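Home Projects Guides Workshop Log Contact

Search this site Go

4 min read

Oiling a light wood tabletop without the blotches

Quick one, writing this between coats. Same steps I used on the Lebrun desk and the kitchen table at Gedness, pale tops both of them. Takes an afternoon plus waiting.

What you need: hardwax oil (I use Rurolari clear, any clear one is fine), white pad, lint-free rags, vacuum with a brush head, gloves. Raking light of some kind. A phone flashlight laid flat works.

Clear the top. All of it, coasters too. Wipe with a damp rag, let it dry an hour.

Sand with the grain. Start at 120, then 180, stop there. Don't go up to 1000 like the forum people tell you, the oil just sits on top and stays sticky. Ask me how I know. If the grain swings round in a wave, keep your strokes straight down the length of the board anyway. Chasing the curve leaves dips.

Vacuum, then wipe, then vacuum again. Dust in the grain lines shows up as grey specks once the oil's on and you wont get them out.

Oil. Less than you think. A tablespoon on the pad, work a strip the full length, move over, overlap a little. Wait 15 minutes. Buff off everything that's still wet. Everything!! Shiny puddles = gummy patches tomorrow.

2 coats total. Leave it overnight in between. Light rub with the white pad before the second, hardly any pressure.

Now check it. Get down low and look across the top toward a window.

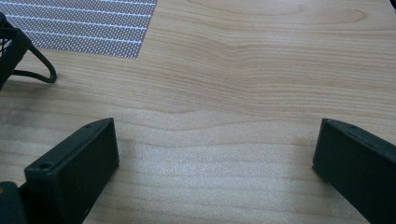 Slight sheen is what you're after on a pale top, with the grain lines still easy to read. Glare from a window or lamp will wash out a patch and look hazy, so move your head before you decide its a bad spot. If the haze moves with you, it's light. If it stays put, buff with a clean dry rag, and if that does nothing, a few drops of oil on the pad and go again.

Don't put anything heavy down for a week. No wet cups either.

Rags: lay them flat outside to dry, never balled up in the trash. They can catch fire on their own.

Next up is the Zarnuvell bench, in June if I get the legs fixed.

Previous Next Back to Guides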